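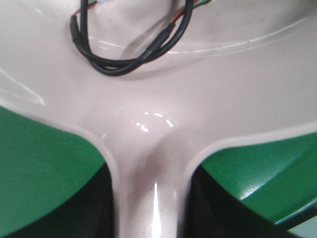 MT 112 Surface Finishing
Lecture 5: Gloss and how it is measured
Notes prepared by Bernadette Lyons, revised Sunday, September 20, 2020

These notes replace the 1981 typescript, which used the old term "sheen value" for two different quantities. Read with chapter 4 of the course reader. The derivation of the Fresnel equations was covered in Lecture 3 and is not repeated.

5.1 Terms

Specular reflection: light leaves the surface at the angle at which it arrived, on the other side of the normal.

Diffuse reflection: light leaves over a wide range of angles. In a paint film most of it has entered the film, been scattered by pigment and come back out.

Gloss: the part of the appearance of a surface that comes from its specular reflection. Gloss is a perception. What the meter gives is specular gloss, a ratio, and the two do not always rank a set of panels in the same order.

Haze: light scattered a few degrees either side of the specular direction. It shows as a milky edge round a reflected lamp.

Distinctness of image: how sharply the surface reflects the edge of an object. Two panels with the same gloss reading may differ a good deal here.

All angles in this course are measured from the normal. Some older papers measure from the surface. Check before copying a figure.

5.2 Dielectrics and metals

For paint, plastic, glazed ceramic and varnish, the first-surface reflection is small at normal incidence. With a refractive index of 1.5 it comes to 4 per cent. It rises slowly at first and then steeply towards grazing incidence, where it approaches 100 per cent.

The first-surface reflection of a dielectric takes the colour of the lamp. A red enamel under a white lamp has a white highlight. The body colour comes from the diffuse component and stays much the same wherever the observer stands, so long as the highlight is avoided.

Bare metals behave differently. Reflectance is high at all angles and there is almost no diffuse return from below the surface. Copper and gold colour their highlights. A metal part that has been painted is treated as a dielectric for the purposes of this lecture, the substrate having no effect once the film is opaque. 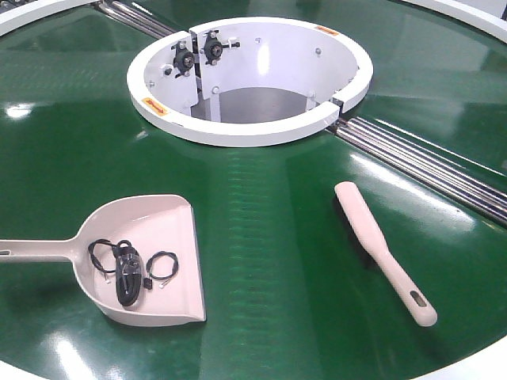 Fig. 5.1 Glossy dark green table with a raised white-painted hub collar. The reflections of the overhead lights are white on the green.

5.3 Effect of roughness

Take a surface with peaks of height h, lit at angle A by light of wavelength L. The path difference between rays from peak and trough is 2h cos A. If this is less than a quarter of a wavelength the surface may be taken as smooth (other authors use a stricter limit). This gives

h less than L / (8 cos A)

For L = 550 nm:
A = 0 degrees, h less than 69 nm
A = 60 degrees, h less than 138 nm
A = 85 degrees, h less than 789 nm

A matt wall paint viewed along the wall towards a window will show a visible shine for this reason. The low-gloss geometry in 5.4 makes use of the same effect.

Roughness on a larger scale than this, such as brush marks or orange peel, has little effect on the meter reading unless it is severe. It bends the reflected image without scattering it. Orange peel is assessed separately (Lecture 7).

5.4 The gloss meter

A lamp and lens send a parallel beam to the surface at a fixed angle. A receiver at the matching angle collects light through an aperture of stated size. The reading is compared with that from a polished black glass standard of refractive index 1.567, which is assigned 100 gloss units at each geometry.

Choice of angle:
60 degrees - first reading on every panel
20 degrees - if the 60 degree reading is above 70
85 degrees - if the 60 degree reading is below 10

Always report the angle. A gloss figure without its angle cannot be compared with anything.

Readings are not percentages of the incident light. At 60 degrees the standard itself reflects only 10 per cent of what falls on it, so a reading of 50 corresponds to 5 per cent reaching the receiver. Polished metals can read well over 100 and the instrument is not at fault.

5.5 Sources of error

Curvature. The beam has to fall on a flat area at least as large as the measuring window. On curved parts the reflected beam spreads and the reading drops. Use a flat panel finished in the same batch.

Dirt on the standard. A fingerprint is enough. Wipe with the lens cloth only, and check against the second tile before and after each set.

Direction. Brushed or rolled films read differently along and across the marks. Take three readings each way and quote both means.

Film age. Solvent-borne films lose gloss as they shrink on to the pigment. Panels for the practical are left 24 hours before the first reading and read again the following week.

5.6 Practical

The Britix meters are in the Clusham laboratory, cupboard 3. Sign them out with Dexter Crenshaw. Each pair measures the same set of panels at all three angles, including the angles that 5.4 would rule out - the point is to see how poorly they separate the panels.

Write-up: two sides, with one plot of 20 degree against 60 degree readings. Give the spread as well as the mean. Hand in to Latrice Baptiste.

5.7 Problems

1. Find the reflectance at normal incidence for a varnish of index 1.52.

2. A film reads 8 at 60 degrees and 31 at 85 degrees. What does this suggest about the height of the surface texture?

3. Repeat the calculation in 5.3 for L = 450 nm and L = 650 nm at 60 degrees. Would a slightly rough surface reflect a white lamp with any tint near its limit of smoothness?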